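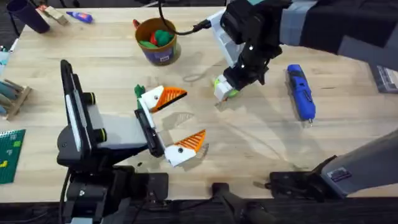 FOR IMMEDIATE RELEASE

Plattner Boarding House Registers Open to Family Historians Everywhere

Free name index from Hedwood Family History Library covers mill workers, their hometowns and the people they listed as next of kin

SUSBERG - Anyone with an ancestor who passed through Susberg in the mill years has a new place to look. Hedwood Family History Library has opened a free online index to the registers of the Plattner boarding houses, which put up spinners, dyers, carters and loom fixers for two generations. The index covers 389 register pages and can be searched from home, with no account needed.

The registers are a joy to read. A clerk at each house wrote down every new boarder's name, age, trade and last place of residence, and very often the name of a relative to be told in case of sickness or accident. That last column is the one that has the library's staff so excited. It names mothers in faraway villages, married sisters under their new surnames, and brothers who had already moved west.

"I have been hoping to see this day for a long time," said Elin Prydderch, head of local records at the library. "People come to our desk with a great-grandfather who shows up in Susberg out of nowhere. The census gives them a country and that's all. Then you open a Plattner book and there is the village, and sometimes there is his mother's name too. I still get goosebumps."

The Plattner company ran four houses near the river. Registers from three of them have survived, and all three sets are in the index. No books from the fourth house, on Tannery Lane, have been found so far. The library would love to hear from anyone who knows what became of them.

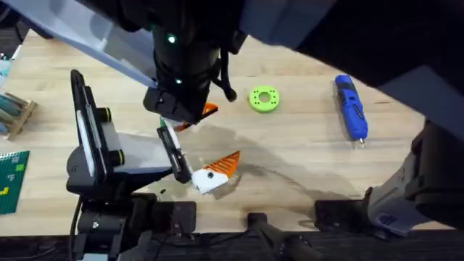
Two robot arms over a light wooden tabletop.

Searching the index

The index runs on Clurinar, the library's own search page, which already holds its church and burial listings. Visitors can search by surname, first name, trade, hometown or next of kin. Each result gives the house, the book and the page, along with the clerk's spelling of the name.

Spelling needs some patience. The clerks wrote what they heard, and the boarders came from many places. One family appears as Kowalik, Covelick and Cowlick, all in the same book. Clurinar has a "sounds like" setting that catches a good share of these, but the library suggests trying a search by hometown as well, or by trade if the surname is a common one.

"Search for the relative, too," said Leopold Zwahlen, who read and typed the entries for the River Street house. "I looked for my own family under our name and found nothing. Then I put my great-grandmother's name in the next of kin box, and up came her son, with our surname spelled in a way I would never have guessed. He was a dyer. We had always been told he was a baker!"

Ages should be read with care. Boys sometimes gave themselves an extra year or two to get a man's wage, and the same person can be a different age in two books written in the same spring. Where the clerk crossed out an age and wrote another, the index gives both.

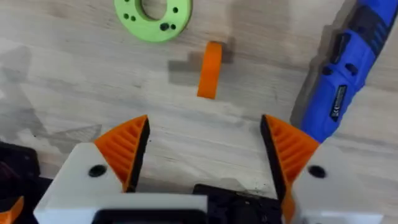 What the registers leave out

The books list boarders only. Families who rented company cottages are not in them, and neither are the cooks and laundry women, who were paid through a separate book held by the mill office. Married men do appear if they came ahead of their wives and children, and in those entries the wife is nearly always the person named as next of kin.

Departures were written down less faithfully than arrivals. Some clerks noted where a boarder was headed ("to his uncle, the quarries") and others simply drew a line through the name. A line does not mean the person died. Deaths in the houses were marked with a small cross in the margin, and the index includes a note wherever one appears.

Nouhaila Abdel Rahman, who teaches the library's beginner classes, has been using sample entries with her students all summer. "They go straight to the remarks column, and I don't blame them," she said. "There is a man who paid his board in fiddle lessons. There is a woman asked to leave for keeping a goose. You come for a birthplace and you end up feeling you have met somebody."

Register evenings in August

To mark the opening, the library will hold 2 register evenings in August, both starting at 7 p.m. in the reading room. Staff will show how to search the index, how to read the clerks' handwriting, and how to move from a hometown in the register to church records abroad. Please bring whatever you have, even if it is only a surname and a family story. Both evenings are free and seats can be saved at the front desk.

Copies of single register pages can be ordered by mail or picked up in person. Please give the house, book and page as shown in the search result.

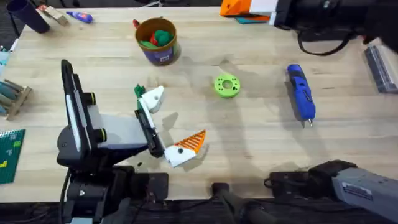
Local Records Department, Hedwood Family History Library

The department looks after parish, burial, school and company records from Susberg and the nearby valley towns, and answers mail questions from family historians at no charge. Corrections to the Plattner index are very welcome, above all from descendants who can read a village name the staff could not make out. Please send the page reference and your suggested reading to Urmas Lepik, index editor. Corrected entries keep the clerk's spelling alongside the new one.

Press contact: Lanying Deng, Hedwood Family History Library, Susberg. Scans of register pages and interviews with staff are available on request.

###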